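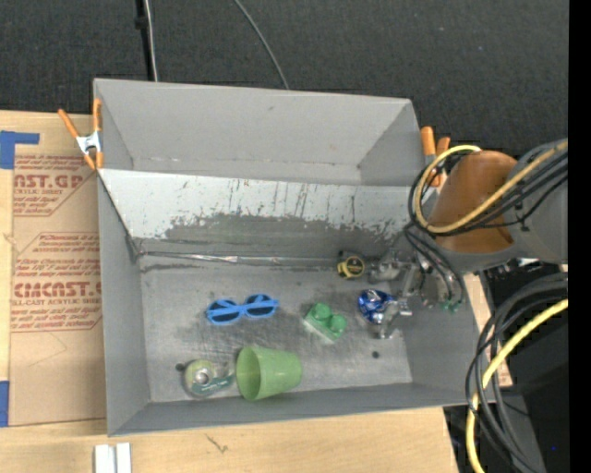
The hallway has shelves!

Aug 16, 2018

They are up, they are painted, and they have books on them. I have walked past them so often this week that my husband has started asking if I'm lost. For anyone who skipped my spring posts, the short version is that our upstairs hallway is long, dark and too narrow for furniture, and that the books we brought from the old apartment have been living in boxes under the bed since we moved in. I'm writing this sitting on the floor up there with my back against the bathroom door, and from here I can see every cookbook I own.

How it got started

I blame Elli Niskanen. She came to stay in the winter and couldn't sleep, and when she went looking for something to read she found one magazine and the manual for the boiler. At breakfast she told me that a house without books out where you can reach them is a waiting room. She was joking (mostly), but I couldn't shake it. I went up with my coffee and stood in the hallway and thought, well, how deep does a shelf really need to be?

Less deep than I'd assumed! I had always pictured bookcases as big heavy things that eat up half a room. But pull a paperback off your own shelf and look at it sideways. Most of the wood behind it is holding up dust. Once I'd figured that out I got completely carried away and drew the whole wall on the back of a calendar page, floor to ceiling, with a gap for the light switch and another for the thermostat.

The drawing was wrong, of course. I'd drawn a rectangle and the wall isn't one. Our house leans a bit toward the street, the way everything on Stivasgate does, and the ceiling at the stair end is noticeably lower than at the bathroom end. I measured it in three places and got three answers, then did it all over again and got a different set. I was ready to give up and buy a lamp.

Raymonde to the rescue

Raymonde Gosselin lives two doors down and built most of her own kitchen. I'd only ever talked to her about parking. I caught her on the sidewalk and asked if she had any tips, and she was up my stairs before I'd finished the question, running her hand along the plaster and making little humming noises.

Her advice was to forget about the ceiling. Set the first shelf level, work from that one, and let the top one end up wherever it ends up. Then cover the wedge-shaped gap with a strip of trim and go have dinner. I had been trying to make the shelves agree with the house, and she just shrugged and said the house would never agree with me, so why ask it?

She also made me buy better screws. And she talked me out of the stain I'd picked, a reddish brown I had been very attached to. In a dark hallway, she said, paint them the same color as the wall and you'll see the books instead of the boards. I grumbled about that for a good week and then did it, and she was so right that I went over with a cake.

Lumber, and a lot of driving

I bought the pine at Predari, out past the rail yard, which I'd recommend to anybody who is nervous about lumber places. You can take your time there. The man at the saw let me sort through the whole stack looking for straight boards and then cut them for me at a price that seemed too small to be worth his trouble. I spent 50 dollars less than I'd planned on, and promptly put it toward paint.

Getting them home was another matter. The boards fit in the car with the front seat all the way down, which meant I drove with a bundle of pine resting against my right ear. I did that trip 2 times because I'd forgotten the uprights. It was hot, the windows were open, the whole car smelled wonderful and I sang the entire way. I can't remember the last time I had that much fun running errands.

The part with the books

I'd thought of the building as the project and the books as what you do after. But unpacking them took longer than the painting did! I would open a box meaning to empty it and find myself still on the floor at suppertime reading the middle of a mystery I'd already read twice. There were train tickets in there, and a pressed leaf, and a grocery list in my mother's handwriting that says "lemons, string, good bread." I put that one back where I found it. It's in the blue atlas, third shelf from the bottom, if my children ever want to look.

I tried alphabetical order and hated it. I tried color, and it looked lovely, and I couldn't find a thing. What I've settled on is by who'd get along with whom. The sea stories are next to the bird guides. Travel is at the stair end, starting with my beat-up old guide to Pondunport, which I've never visited and which is probably out of date on every page. The cookbooks are by the bathroom for no reason except that the tall ones fit there. The kids' old picture books are down at floor level, and my sister's little boy found them within a minute of coming up the stairs -- he pulled out the whole row and sat on it.

There's still some empty space at the top, up in the wedge. I like it empty for now. A hallway that used to be the place where I walked fast has turned into the place where I stop, and I keep finding other people stopped there too. Last night all of us were up there in our socks, nobody talking, the dinner going cold downstairs.

Still to do: a light. Wu, who rewired our kitchen, is coming in October to see about putting something small over the landing, and until then I'm choosing my bedtime reading with a flashlight between my teeth. Also, one of the uprights needs another coat where I bumped it with the ladder. And Elli has booked her ticket for the holidays. She wants to know if she can bring a few books of her own and leave them here. I told her to bring a suitcase full.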